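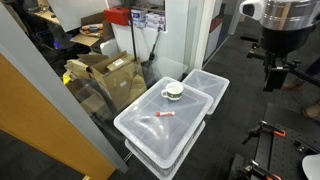

Lidded bins at our Rekbridge room, with a mug and a red marker on top.

Call for participants: does sorting into clear bins help anyone find anything?

Bunside is looking for adults to take part in a storage study in Rekbridge this June. You have probably heard the claim that see-through bins keep a household in order. We have read the articles too, and most of them were written by people selling bins. We would like to watch ordinary people pack, label and stack, then come back later and try to find the tape.

We make no promise that you will leave tidier than you came. The last time we ran something like this, at Jutier, we logged 1065 searches, and plenty of people lifted three lids before they found a thing they had packed themselves. It may be that the plastic makes no difference. It may be that a cardboard box and a decent marker do the job just as well, so the cardboard stays in the study.

What you would do

Session one takes a morning. You get a mixed load of household items and a set of bins, and you pack them any way you like. Label them or don't – we won't coach you. Stack them if you think stacking is a good idea.

Session two is shorter and comes two weeks later. We read out a list and you go looking. Everything is done standing or kneeling on a carpeted floor, so wear clothes you can bend in.
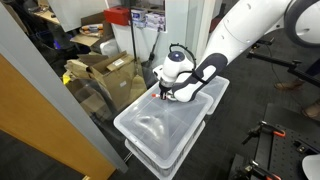 Who can apply

Anyone over 18 who can lift a packed bin to waist height. No experience needed. Professional organizers are welcome, though we'll ask you to leave the sales talk at home. If you work for a company that makes or sells storage products, please sit this one out.

Pay

$400 for both sessions, paid after the second. There is no part payment for session one alone, and we'd rather say so now than argue later.

How to apply

Write to the Nikolaidis study desk at Bunside and quote reference 1625. Tell us in a few lines how you store things at home and whether it works. A plain "no" is fine.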